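**Lymphoedema home support, Beaulieu district: progress report for the Nilar grant, second half**

Prepared by Elīna Mockus, program coordinator. For Trevor Whitlock.

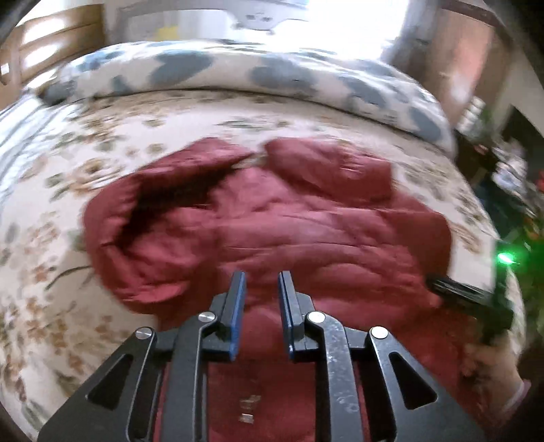 ## Where we are now

The program has been running since February and I am glad to report that it is mostly on plan. In this half we made 774 home visits to people living with swelling of the arm or chest after breast cancer treatment. The number of people enrolled is now 126. In your last letter you asked if the waiting list became shorter. It did, but less than I hoped, and I explain this below.

Visits are still done by our four nurses and one physiotherapist. Each person receives a first visit of ninety minutes and then shorter ones, usually every three weeks. We changed the first visit in May. Before, the nurse did all the measuring and all the teaching on the same day, and many people told us they were too tired to remember the bandaging. Now the teaching of bandaging is moved to the second visit.

## Compression garments

The garments were our biggest difficulty. The supplier, Clatavetti, changed its sizing chart in the winter and we were not informed. For 4 weeks we received sleeves which did not match our measurements, and most had to go back. Clatavetti has agreed to replace them without charge. I have asked for a written notice before any future change, and I am still waiting for their answer.

We spent $2,846 on temporary sleeves from the pharmacy during this time. This was not in the budget. I took it from the travel line, where we had savings — I hope you will approve this, and the form is attached.

## Support group

The group meets on Thursday at 2 pm in the Sistine Room at the community centre. Attendance is uneven. Women who work cannot come at this hour, and three of them have written to me asking for an evening. The centre can offer us 6.30 pm every second week, starting in November. The rent is the same, but the physiotherapist would need to be paid the evening rate.

One man also joined the group. He asked that our leaflet does not say "women" on every page, and he is right. The new printing will be corrected.

## The waiting list

Referrals from the hospital have increased, so although we see more people, the list is only a little shorter. The farms north of Beaulieu are the hardest to serve. One nurse can lose half a day driving for a single visit. We tried telephone follow-up there for people whose swelling is stable, and I would like to continue it until the end of the grant.

## What I ask from you

- Approval of the transfer from the travel line
- A decision about the evening rate, if possible before the centre gives the room to another group
- Your opinion on telephone follow-up for the northern farms

The financial statement will come separately from our bookkeeper.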